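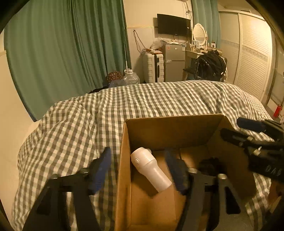
An open carton on a checked duvet in one of the furnished rooms at Dinsa House. A mini refrigerator and a hard-shell suitcase stand beneath the wall-mounted television.

News > Housing > Notices

Latest | Housing | Transit | Permits | Archive

Dinsa House sets carton rules ahead of room changeover

1 June 2026

Residents of Dinsa House will pack their belongings into standard cardboard cartons before the next room changeover, under a procedure issued by the building's operator, Kivanik. The procedure applies to all furnished single rooms on the second and third floors.

Each room will be issued 17 flat cartons and one roll of paper tape. Cartons are to be assembled in the room, filled, closed and labeled on two adjacent sides with the room number and the resident's last name. Labels on the top flap alone will not be accepted, as the cartons will be stacked in storage.

"The bed is the best work surface in most of these rooms," said Sumeya Demissie, who manages the changeover for Kivanik. "Pack there, close the carton, then move it to the floor by the door. Do not leave full cartons on the mattress overnight."

Suitcases may be used in addition to the cartons and do not count toward the allotment. They must be closed and tagged in the same way. Plastic bags will not be moved unless they are placed inside a carton.

Bottles, battery-powered devices and personal care items should go into a separate carton marked "upright." Caps must be tightened and devices switched off. Rechargeable items with removable batteries should be packed with the battery out.

Room equipment stays where it is. That includes the television and its wall bracket, the refrigerator, the wardrobe and the curtains. Cables running to the television should be left connected. Refrigerators must be emptied, including the freezer compartment, and the top surface cleared. Residents should leave the unit plugged in with the door shut.

Bedding supplied by the building should be left folded at the foot of the bed. Residents who brought their own duvets may request a large bag from the front desk.

Thibault Bailly of the moving contractor, Clometti, said crews will collect from the third floor first and finish with the second. A carton that cannot be lifted safely by one person will be returned to the room for repacking. Crews will not open or reseal cartons.

The building used mixed boxes supplied by residents during the last changeover, in February. According to Kivanik, differences in box size slowed stacking and left part of the storage room unusable. The storage room at the Grerna Street annex has space for 400 of the standard cartons.

Residents who need more cartons should ask Tsion Yimer at the front desk. Unused cartons should be returned flat.

Contact the newsroom | Copyright 2026 | Back to top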